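Tips for a Bin Picking Corner in the Shared Workshop

22 May 2018 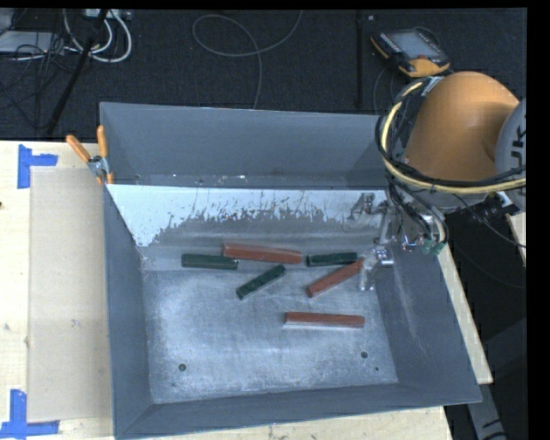

Sloped bin with green and reddish-brown blocks, clamp at the back corner, tape marks on the table.

In our workshop in Jirnby we have been building a small picking corner since November. The arm must take blocks out of a metal bin and put them in a tray. I wrote down the things which cost us the most time, so that other people who make such a build at home can save some evenings. My English is not perfect, but I hope the tips are clear.

Fix the bin first

A sheet-metal bin is light and it slides when the fingers push on a wall. Put a clamp on the rim before you teach any position. We use a clamp with orange handles at one back corner. Check that the handles point away from the arm. In the first week ours pointed inward, and the cable bundle caught on them two times.

Mark the corners with tape

Blue painter's tape in an L shape is very good for this. It comes off the wood without glue remains, and you see at once if something has moved. Press the tape down with a fingernail, and change it when the edges become furry. Do not use brown packing tape. We had to clean the table with alcohol afterwards, and one spot is still sticky.

Choose simple blocks

Long narrow blocks are a good start. If you make them yourself, cut all from one strip, sand the edges with 240 paper and let the paint dry overnight. Two colors are enough. Dark green is harder for a cheap camera than reddish-brown, so adjust your light for the green ones.

Let the blocks lie in different directions. If you place them nicely in a row, the program works very well and you learn nothing about it.

Sloped walls

The slope helps the blocks to come down to the flat floor, where the fingers can reach them. But a block can stop halfway on the slope, and then the gripper comes at a wrong angle. Push it down with a wooden spoon while the arm is paused. Not with your hand, please.

Shiny metal

A bright back wall gives reflections of the fingers, and our software (it is called Zendo) sometimes took the reflection for a block. Matte gray spray on the wall is the best cure. If you do not want to spray, turn the lamp so it shines from the side. Dirt marks on the wall can also confuse the software. Wipe with warm water and a drop of dish soap, then with a dry cloth.

Cables

Leave a loose loop where the cables pass the joint, and move the arm by hand control to its farthest positions before you tighten anything. Use hook-and-loop straps. Cable ties are too hard and they cut into the cover after some months.

Keep the teach pendant where you can take it without reaching under the arm. The floor is fine if people do not walk there.

Speed

Start at 5 percent. I know it is boring. Go higher only after a full bin is emptied without help.

Small things to have near

Spare tape, a soft brush for dust, a flashlight, a pencil. Save your program under a new name each evening. Our file 1693 was good and 1712 was not, and we were happy that the old one was still there.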